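Finish for a desk top, oil or poly?

xtrujillo
Wednesday I start sanding the desk in my office. 30 inches deep, pale top, fine grain. Oil or water-based poly? I want to keep the color light.

stubbs_p
Poly. Three thin coats, 220 between them. Oil will turn it yellow by August.

fliden44
Disagree. Hardwax oil with a white tint stays pale, and you can patch a scratch without stripping the whole top.

stubbs_p
Patching shows — I've done two that way and redid both.

xtrujillo
Similar color to the table I use now:
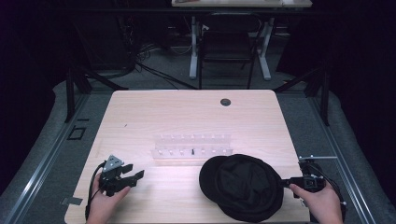 Light wood, black cable grommet near the far right corner.

fliden44
Nice grain. Try both on an offcut first. And pull the grommet on yours if it has one, don't tape around it.

stubbs_p
Agree on the grommet. Still poly.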